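# Geltari table cell: set-up and care

The Geltari is a two-arm table cell for kitchen handling work: cups, bowls, plates, small packets and dry food. It is delivered by Plollik on one pallet. This page is for the person who puts the cell together and keeps it in order. Page revised Wed 29 May.

**Order no.** 488
**Finger pads per box:** 6
**Wrist cable guides per box:** 15

## Before you switch on

Fix the arms to their base and lead each wrist cable through its guides. Leave enough slack for a full turn of the wrist, but not so much that the cable can hang in front of the lens. Then close the fingers on a light plastic cup and turn it slowly on its side. The cup should stay where it is in the fingers, and its wall should not be pressed flat. If it is pressed flat, lower the grip force by one step and try again.
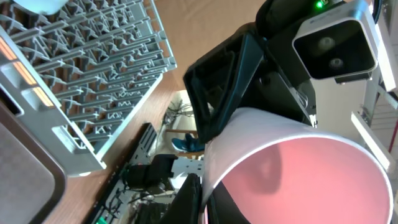

## Placing the table items

Put the dish rack where both arms can reach it. A tray can stand beside it for stacked bowls. We advise to start with bowls of different sizes, one inside the other, and a cup on top, as such a stack shows quickly if the wrist is not level.
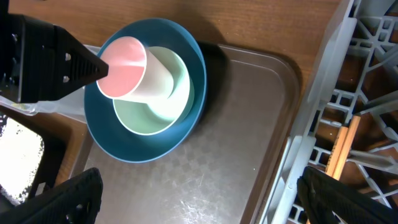
If one finger touches before the other, the wrist needs to be levelled again. Loosen the Lenon ring by a quarter turn, set the wrist by hand and tighten the ring. Please do not use a longer key than the one in the box — the thread is fine and can be damaged.

## Working at the sink

Metal basins reflect much light, and a wrist camera can lose the rim of a bowl in the glare. Move the lamp first, and only after this change the exposure. Teach the arm one height above the basin and another above the rack, and let it rise fully between them.
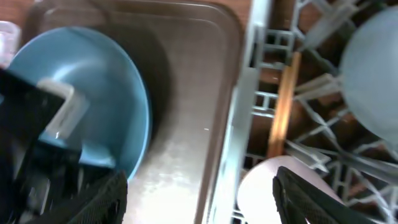 The metal rim between two work areas is the place where fingers are most often knocked. Look at both finger tips after each shift. A pad with a lifted corner must be changed, and always change both pads of a gripper together. They are held by two screws and the Tamuno clip, which opens towards the wrist.

## Dry food and small parts

For rice and similar goods use a tray with raised edges. Open the fingers wide before the arm goes down, and keep neighbouring containers outside the path of the fingers.

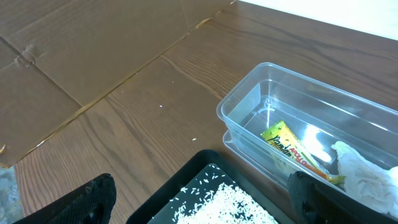
Grains can enter the finger joint. Brush them out with the arm parked and the power off, and do not blow with compressed air, as it pushes them deeper. Wipe the pads with a damp cloth and let them dry before the next run.

## Spare parts

- Pad set, order no. 61
- Lenon ring with key
- Tamuno clip, left or right

Orders for spare parts are not sent out in August.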